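About Prillon

Who we are

Prillon is an independent research company specialising in the collection of demonstrations for robot learning. We prepare the recorded examples from which a control system learns to handle household objects, and we supply them to university departments, manufacturers of domestic robots and public research bodies. The company was founded in Drelldale by Gerasimos Margaritis, who continues to serve as Director, and it maintains a second office in Skála.

The company employs 27 members of staff. They include operators, software engineers, scene designers and a small team responsible for review and annotation. All operators are salaried employees of the company and complete a period of supervised training before their recordings are admitted to a collection.

What we do

A learning system requires examples in quantity, and it requires them to differ from one another in ways that matter. Our principal collection, known as Zomness, consists of demonstrations carried out in simulated homes. An operator guides a simulated arm through a short household task while the software records the position of every joint, the opening of the gripper and the view from each camera. The same task is then repeated with the objects moved, exchanged or turned.

Rooms are chosen for the difficulties they present. Kitchens offer a wide range of shapes and weights. Bathrooms are smaller, and objects are commonly kept on narrow surfaces such as the top of a toilet tank, where a bowl, a spray bottle and a roll of toilet paper may all stand within a short distance of one another. The arm must approach from above without disturbing the neighbouring items. Much of the bathroom portion of Zomness is recorded with a model of the Franka Emika arm, which many of our clients have in their own laboratories.

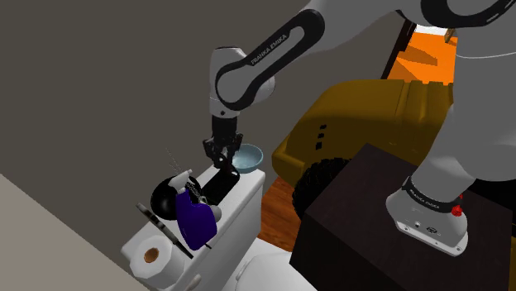
How a collection is made

Each collection begins with a written agreement on the tasks to be covered, the robot to be modelled and the form in which the recordings are to be delivered. Scene designers then build the rooms and place the objects. A task is normally recorded by several operators, as individual habits of movement are quickly picked up by a learning system and can narrow what it is able to do.

Every scene is recorded from more than one viewpoint. A wide view shows the arm in relation to the furniture and the rest of the room. A close view shows the gripper and whatever it is holding, and it is this view which our reviewers consult when judging the quality of a grasp. Objects of irregular form receive particular attention. A dark, mottled piece with a large oval hole through its upper part, for instance, may be held upright from its narrower end, and the black fingers of the gripper can be difficult to tell apart from the object where the two meet.
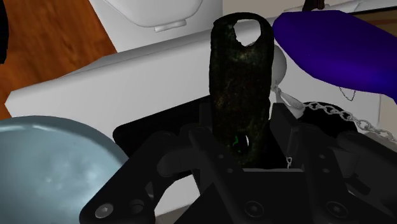
In such cases the reviewer refers to the recorded joint and contact values as well as to the camera view before a grasp is marked as sound. Recordings in which the object slips, or in which the arm strikes a neighbouring item, are kept in a separate section and labelled accordingly. Several clients have asked for this material, and it is available on request.

Zomness at present

As of January 2022, Zomness contains 2,834 reviewed demonstrations in 40 simulated rooms. A further 1,000 demonstrations are planned for the next release, which will extend the bathroom and hallway tasks and introduce a larger number of objects with handles and openings. Release notes are issued with each version, and earlier versions remain available to existing licence holders.

Our standards

No demonstration is released until it has been examined by a member of staff other than the operator who recorded it. Labels are written in plain English according to a published guide. Corrections reported by users are recorded, answered in writing and included in the following release.

Working with us

Prillon welcomes enquiries from research groups and companies that require demonstrations for a particular robot, room or task. Academic departments may apply for a reduced licence fee. Applications for operator training are considered once a year, in November, and places are offered at both Drelldale and Skála. Enquiries concerning licences should be addressed to the Drelldale office, stating the intended use and the version of the collection required.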